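Home | Kitchen | Workshop | Tips | Archive

Comparing grippers on clear lids and steamed buns

By Abelardo Palma
Dec 18, 2023

Clear lids are the hardest thing I ask a gripper to pick up. I tried the Kosix two-finger and the Cuvent soft pad on the same kitchen jobs, and most of these tips come from fixing my own mistakes.

Start with the fingers wide open and bring the wrist in slowly. A wrist camera will look right through clear plastic or glass and lock on to whatever is behind it.

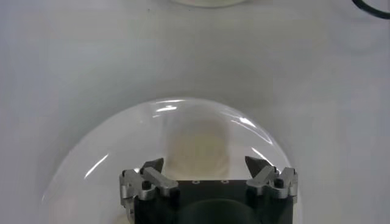
If the depth reading jumps around, move the lamp before you touch the settings. Glare on a curved surface costs more time than a bad calibration. I lost an evening in March to one ceiling light.

Grip a lid by its handle, never the rim. The Kosix held on in 21 tries before I stopped. The Cuvent pad slid off 9 times and needs a clean, dry handle.

Set out the plate before the buns are done – a big one with a wide rim gives you room for error.

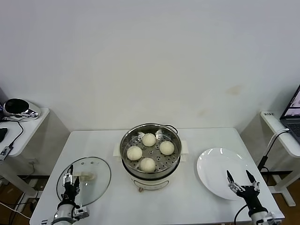 Lower the closing force for anything soft. Bread dough marks easily, and a dent stays put once the bun cools. Practice on a rolled-up sock first.

Leave slack in the arm cables and run both arms through their full reach with the power low. Wipe the fingertips between jobs. Flour gets into the pivot screws, and a dry toothbrush takes it out.

Next up is the Ekström controller – same lid, same buns.

104 shares | 21 comments

Contact | © Flultimness | Back to top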